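Bench tips: looking after a two-arm can and box station

Filed by Dale Arsenault, 23 Apr 2025

These notes cover the routine checks on a tabletop station with two arms and parallel grippers. Isolate the power before touching a finger, a bracket screw or a connector.

Finger faces
Wipe both faces with isopropyl alcohol on a lint-free cloth. Skip solvent cleaners - they leave a film, and a smooth can will slip on it. Replace any pad with a worn corner. Ours came off at 1680 cycles in January, and the left pair always goes first.

Two-handed grips
Set the closing force on the holding gripper first, then bring the second finger down over the lid at low speed. If the can tilts, the upper finger is arriving too early. Add 120 ms of delay to that arm and try again. Leave the force alone until the timing is right.

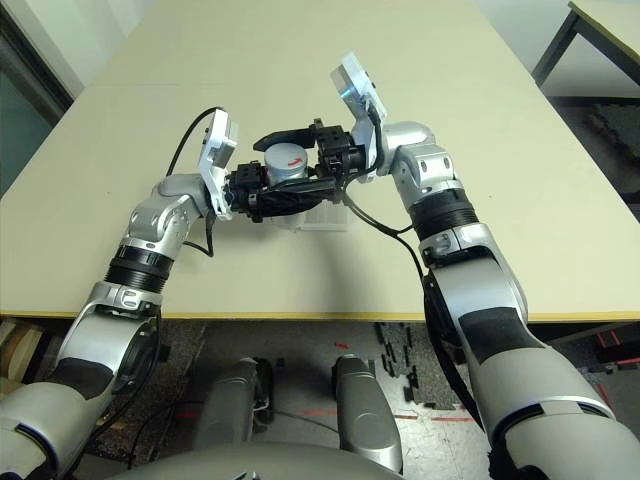

Both grippers at the can, with the box directly beneath.

Wrist cables
Each cable needs a free loop at the wrist, long enough for full rotation and short enough to stay off the tabletop. Move the joint by hand through its whole range and watch for the point where the loop pulls straight. Tie the cable to the forearm, never across a ring joint. Blair Mackay checks the jacket for flat spots at every service and logs the arm's cycle count beside the result. The last entry reads 2180.

Bracket screws
Mark each head with paint pen after torquing. A broken line means the screw has moved. Use medium threadlocker only.

Box position
Place the open box within easy reach of both arms and outline its corners on the table in pencil. Light plastic boxes creep when a finger brushes the wall. For translucent ones, teach the position from the pencil marks, as the walls give a poor edge under overhead light.
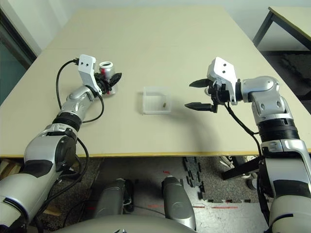
Can in the left gripper, right gripper open, box between them.

Restart
Run both arms at quarter speed with the box in place and no can. Listen at the elbows for grinding. Return to normal speed after a clean pass, and write the colour of the new pads in the log.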